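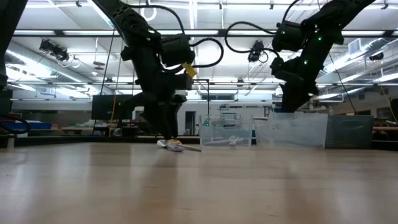

How do people decide which bin a small item belongs in when none of the bins has a label?

Most people go by what is already in the bin. If it holds something similar in size or material, the new item goes there, and if nothing matches they tend to pick the bin closest to hand.

**Figure 2.** A wooden tabletop with three plastic bins towards the back and a small cluster of items. One bin is transparent, with a crumpled white item and a long pale item inside.

### 4.2 Bins without labels

The households in the Clargate study kept their small loose items in many kinds of container, but open plastic bins were the most common. We use "small loose item" for anything that can be picked up with the fingertips and has no fixed home, such as pegs, bottle caps, offcuts, bits of packaging and the sticks from ice blocks. Over the study period, 74 participants sorted items of this kind at their own tables and wrote a short entry in a diary each time they finished. The entries were later coded by two readers, who recorded 3,461 separate placements. A placement is one item put into one bin, whether or not it was later moved.

Participants were told not to label anything. Escobar had argued in the pilot that labels settle the question too early, and the pilot diaries bear him out. Once a bin was marked "craft", people stopped asking what else could go in it, and the leftovers piled up on the table beside it. Without labels the leftovers still piled up, but later in the session and in smaller heaps.

The see-through wall mattered more than we had planned for. Bins in the study came in three finishes: clear, cloudy and dark. The clear bin in Figure 2 shows what it holds from the side. A person standing at the table can read a bin like that without leaning over it, and the diaries suggest that they do. Several entries mention changing a choice at the last moment after noticing something through the wall. Cloudy bins gave people a rough idea of colour and fullness and little else. Dark bins were mostly treated as places for things the participant had already decided about, or had given up deciding about.

Mixed contents caused the most trouble. A bin with one kind of thing in it was quickly understood by everyone in the house. A bin with two kinds was usually read as having a rule, and participants would write the rule down ("white things", "long things") even when the first two items had been dropped in without much thought. Long items were a particular case. They were often put in first and laid along the bottom, and shorter items then went on top, which made the long ones awkward to get out. Thin items left leaning on a rim were harder to code. We counted them as placed if the diary said so, and otherwise left them out.

The items still on the table were also recorded. We expected these to be spread out, but most participants gathered them into a single cluster before making any choices, often with pieces of different colours and shapes touching. Leite calls this the waiting pile. It was worked from the edges inward, and the last item in it was the one most likely to be moved again the next day.

Bin position had a weaker effect than contents. When three bins stood in a row, the middle one took more of the undecided items, but only while all three were empty. After the first few placements the effect was gone. Households using the shallow Jukberg trays showed the same pattern, so we don't think wall height explains it. The Kenness inserts were given to 4 households and we draw nothing from them.

Some limits should be noted. Diaries were filled in after the sorting was done, and people are likely to have tidied their reasons as well as their tables. The study also ran through December, when there is more packaging in the house than usual — ribbon, ties and foam in particular. Section 4.3 takes up the items that were moved more than once, using the recoded entries from the Seixas group.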